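Print this page | E-mail this page

2018-02-19
By Rosângela Queiroz

Samside High School is looking for an assistant principal, and we would like to fill the job by April. I am writing this posting myself because the last one read like a greeting card and brought us a pile of applications that could have been sent to any school in the country.

Some facts first. Samside has 1030 students in grades nine through twelve. The incoming freshman class is 331, the largest we have had. There are two assistant principals. One of them, Sebastião Magalhães, is staying. The other job is yours if we can agree that you are right for it.

What the work is

You will handle discipline for the ninth and tenth grades, the master schedule, and bus and lunch supervision. You will evaluate teachers in math, science and career and technical education. You will sit in on special education meetings and you will be expected to have read the file before you walk in. Evening events come up more often than the contract suggests. I have seen postings that call this "instructional leadership." Some of it is. A fair amount of it is finding out who pulled the fire alarm.

The district adopted the Drarnel attendance system last fall. We were told it would cut the time spent on absence calls in half. I have not seen that yet, and part of your job will be to tell me, with numbers, whether we ever will. The same goes for the Lunde advisory period, which takes a good slice out of every morning and which some of our teachers like and others plainly don't.

What we need from you

A current administrative license, or proof that you will hold one before the contract starts. At least four years of classroom teaching. Experience building a schedule for a secondary school, by hand or by software, with the conflicts left in so we can talk about how you solved them. Spanish or Portuguese is a help at the front office but is not required.

Please do not send a philosophy of education. Send a resume, a copy of your license, the names of two people who have supervised you, and one page on something you tried at a school that did not work. If the page ends with everybody winning, I will probably stop reading.

How we will choose

Firouzeh Parsa in the district office will check that files are complete. Finalists will spend a full day at the school, including both lunches, and will meet with teachers and parents in the library. Thaís Queiroz will take written comments from anyone who attends. I read all of them. Whether a community forum tells you much about how a person handles a hard phone call, I have my doubts, but people asked for one and they will have it.

Salary follows the district administrator schedule. There is no signing bonus. Moving costs are not covered.

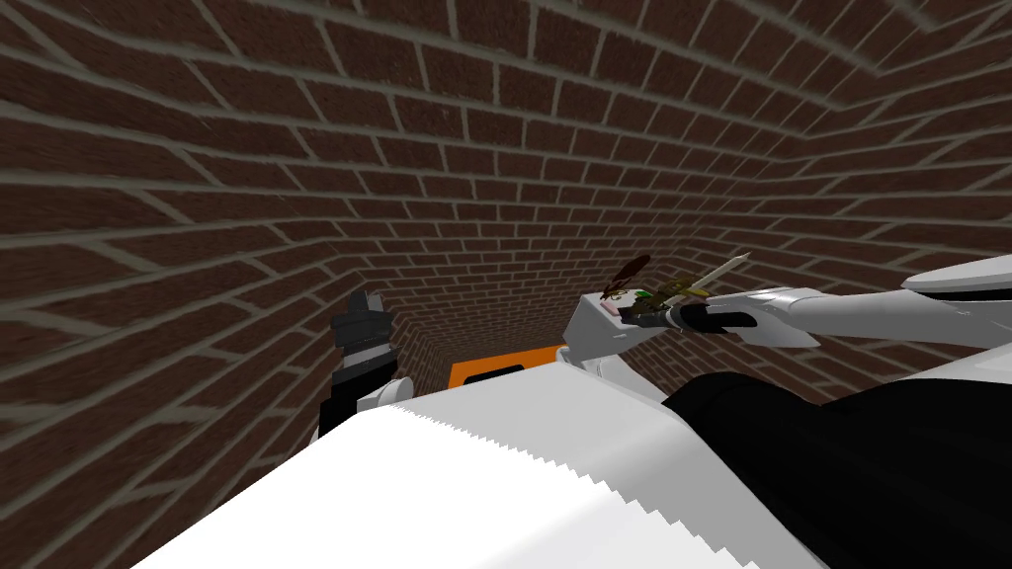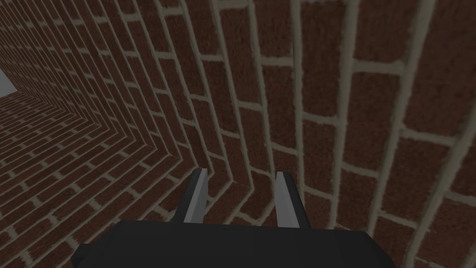
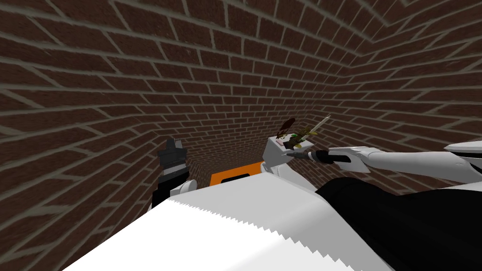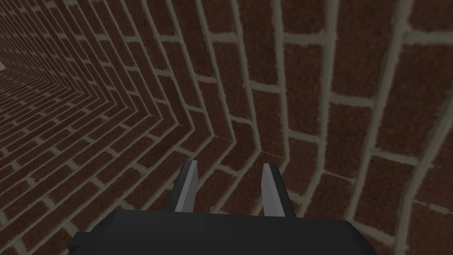 Computer-rendered views with brick walls.

Contact: Lucimara Lins, Main Office, Samside High School
Copyright 2018 Samside High School. All rights reserved. | Back to top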